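Lesside Opens Exchange Room for Household Goods

March 16, 2024

The town of Lesside has opened a room where residents can leave household things they do not need anymore and take home other things without payment. The room is on the ground floor of the former post office, beside the bus stop for Brorkumholm.

The idea came from the yearly collection of bulky waste. Last August the town received 1207 requests for pickup, which was more than the trucks could manage in one month. Many of the goods were still in good condition, and residents wrote to the town office to ask why they must be thrown away.

Visitors can bring up to five objects at one time. Kitchen goods, cloths, toys, tools and small lamps are welcome. The room does not accept medicines, paint, mattresses or anything with a broken cable. Clothes should be washed before they are brought.

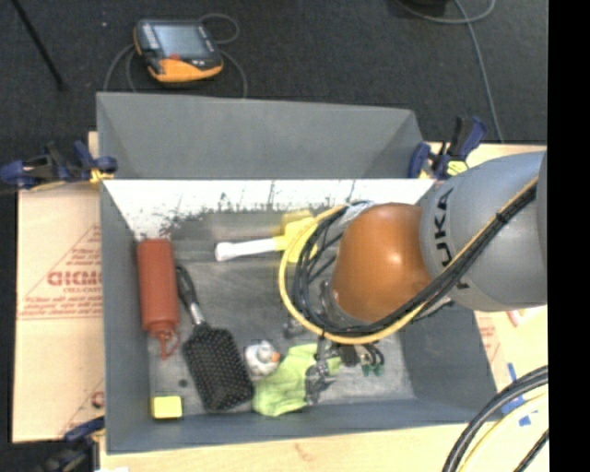
Larger furniture is not kept in the room, but there is a board by the entrance where people can put a card with their phone number. A card may stay on the board for 29 days. After this time it is removed, and the owner can write a new one.

The bakery Crăciun, which is on the same street, has given shelves from its old shop. The moving company Fudo will take the goods that remain at the end of each season to a charity store in Brorkumholm.

Some neighbors had worried about parking, as the street is narrow. The town has now marked six short-stay places behind the building, and drivers are asked not to stop in front of the bakery.

The room is open in the afternoon until 6 p.m. and is closed on public holidays. Registration is not necessary.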